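Hukow Felt Desk Mat, Large

Item no. 498
Color: Oat, Moss, Charcoal
In stock, ships from our Lanness workshop

I've been making this mat for longer than anything else in the shop, and it's still the one I'd grab first if the place caught fire. It started as a thing for my own desk. I had a glass top back then (never again) and every winter my wrists were freezing by lunch, so I cut a big rectangle out of leftover wool felt, rounded the corners with a dinner plate, and that was that. Then my friend Mbali Radebe came over, put her elbows on it, and asked how much. I didn't have a price! I made one up on the spot and it was much too low.

The one you're looking at now is a lot better than that first one. The felt comes in on big rolls from a mill called Fleury, and it's dense stuff, pressed hard enough that a pen won't poke through when you write on a single sheet of paper. The underside is a thin layer of natural cork, glued and then stitched around the edge, and it grips a smooth desk without leaving marks.

Size and details

Length: 37 inches
Depth: 16 inches
Top: wool felt
Underside: natural cork
Edge: stitched, thread matched to the felt
Care: spot clean only, please don't machine wash it

Will it fit my desk?

I get this one a lot. A full-size keyboard, a mouse and a notebook fit side by side with some room to wiggle. If you work on a laptop and nothing else, you'll probably be happier with the small one, and you'll save a bit of money too. Measure first! Cut a piece of wrapping paper to size and live with it for a day. Petronella Steyn, who sews nearly all of our edges, tried that with her own desk and ended up switching to the small.

What about the mouse?

Optical mice run fine on all three colors. It's a touch slower than a hard plastic pad, which I like and gamers mostly don't. If you play anything fast, put your regular pad on top and let the felt be the part your arms rest on.

Breaking it in

The mat comes rolled, so it'll want to curl for the first couple of days. Lay it felt side down overnight with a few heavy books on the corners and it should be flat by morning. The Charcoal sheds a little fluff in the first week, and a lint roller takes care of it. The Oat hardly sheds at all, no idea why, same mill and same wool.

Spills

Wool is pretty forgiving. Water sits on top in beads for a minute or so, long enough to find a paper towel. Coffee you want to get to quickly. Blot it, don't rub, then dab with cold water and a drop of dish soap. I've got a tea stain on mine from last November that I left until the next day, and it's still there, so learn from me.
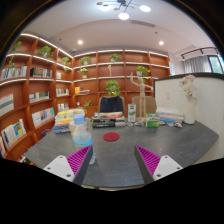 For grease or ink, sprinkle on some cornstarch, leave it for an hour and vacuum it off with the brush attachment. Ballpoint never comes out all the way, but it fades into the Moss and the Charcoal pretty well.

Shipping and returns

Orders go out in a cardboard tube within 8 days, usually sooner. You can send it back for a month after it arrives, as long as it hasn't been trimmed. (Yes, you can trim it with a rotary cutter, but you'll lose the stitched edge on that side, and then it's yours for good.)

Goes well with

Cevgate pen tray, small or long
Hukow Felt Desk Mat, Small
Cable loops in matching thread colors

From customers

"Bought the Moss for my sewing table and now my husband wants one for his computer. The cork doesn't slide at all." Unnur Brynjólfsdóttir

"Good mat, arrived very curly. Took three nights under my dictionaries. Flat now." Benoît Moulin

Questions? Send me a note through the contact page and I'll write back myself, most likely in the evening once the cutting table's been cleared.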